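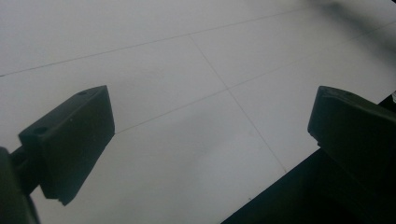

Filed under: Rooms and Equipment / Work Surfaces

The White Board on the Long Table: Notes on Its Use and Care

The work table in Room 523 of the Varghese Building has been covered by a white board for the better part of a year, and readers of this blog have asked on several occasions for an account of how it is laid out and kept. The following notes set out the present arrangement. They are the author's own and do not replace the room guidelines issued by Rornau, which remain posted inside the door and should be read before a first visit.

The board was ordered from Prornavik after a trial of two alternatives. The first was a gray felt cover, which held crumbs and lint and had to be shaken out of doors. The second was a clear sheet laid directly over the wood. It slid whenever a person leaned on the near side, and it was withdrawn within a week. The board is heavier than either and stays where it is put. It covers most of the tabletop, leaving a strip of the light wood in view on the far side. There was some discussion about trimming the table to match, and the proposal was declined on grounds of cost.

The thin gray lines divide the surface into large rectangular panels. Persons new to the room often take the lines for a measuring scale. They are a guide to placement only, and no dimension should be read from them. A person setting out the table is asked to treat each panel as a place, and to put an object within a panel unless the setting sheet for that session says otherwise. The lines are faint by intention. An earlier version, drawn with a marker, was found to be distracting, and small dark objects set down near a line were overlooked when the table was cleared.

Small household items make up the greater part of what is set out. Cups, utensils and similar things are drawn from the shelf stock and returned to it at the close of the session. The stock list runs to 15 entries at the time of writing. Two further entries, a ladle and a shallow dish, were removed in September after the dish chipped and the ladle was judged too long for the storage box.

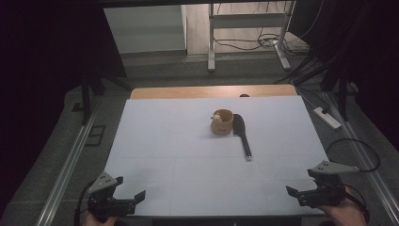 A typical setting pairs a vessel with a utensil. The small tan cup with the dark label and the black spatula have been used together often enough that the two are now listed side by side. The spatula has a wide flat head and a thin handle ending in a small silver tip, and it is the easiest utensil in the stock to find against white. The cup is less so. Pale and tan objects can recede on a light surface under strong overhead lighting, and the author recommends that the ceiling lights nearest the table be lowered by one step when such items are in use.

The dark curtains should be left as found. They reduce glare considerably in the afternoon, and the difference on the board is plain to anyone who has worked there with the curtains tied back. On Tuesday mornings the building opens late and the curtains will already be in position.

Floor-level matters deserve a word as well. Cords and the white power strip should be kept on the carpet, and a chair should not be placed over the floor outlet cover. Bags go on the hooks in the corridor. These rules have been in force longer than the board itself and are generally well observed. 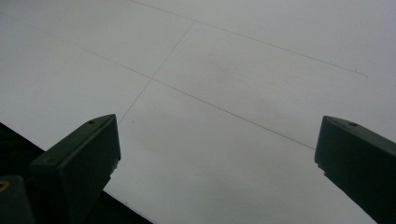

Cleaning is carried out with a damp cloth and plain water. The cloth is drawn along the direction of the lines, with light pressure. Scrubbing across them has a poor record: at the sister site in Gondine, a similar surface was scoured with a kitchen pad and lost a portion of its guide lines in a single afternoon. The replacement took eight weeks to arrive. A dry cloth follows, and the surface should then be left for 15 minutes before anything is put down on it.

Marks of unknown origin should be left alone until they have been looked at under good light. Small ticks and specks may have been made on purpose by an earlier user, and several have been wiped away by well-meaning persons who were then obliged to help restore them. If a mark needs to stay, a line to that effect may be entered in the room book - the blue one, kept with the cloths.

The board is not suited to hot pans, to cutting, or to adhesive tape. Tape in particular leaves a residue that gathers dust and shows as a gray stripe. Where an outline is needed for a short period, a loose paper cutout is preferred, weighted with a coin if the ventilation is running.

As to the expense, the full refit of the table area came to 3,690, of which the board was the smaller part. The lighting change accounted for most of the remainder. The author was skeptical of the amount when it was approved and has since come to regard the lighting as the better purchase. 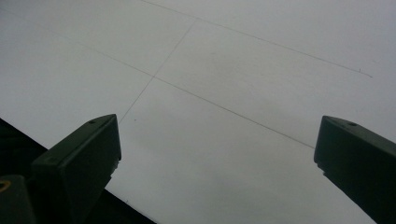 One reader has written to say that a white surface of this kind shows every smudge and that a pale gray would have been the more sensible choice, having kept both in a teaching kitchen over a number of years. The same reader asks whether the lines could be made somewhat darker toward the corners, where they tend to wear first, and reports good results from going over them with a hard pencil and a long ruler.

The point on smudges is accepted. The surface is wiped after every session in any case, and a smudge that can be seen is one that will be removed. The pencil suggestion has been forwarded to Rornau. Pending a reply, users are asked to leave the lines as they are.

A later entry will cover the storage shelf and the revised stock list, including the question of whether the wooden spoons should be kept.

This site uses cookies to remember your reading preferences. By continuing to browse, you accept their use. Manage settings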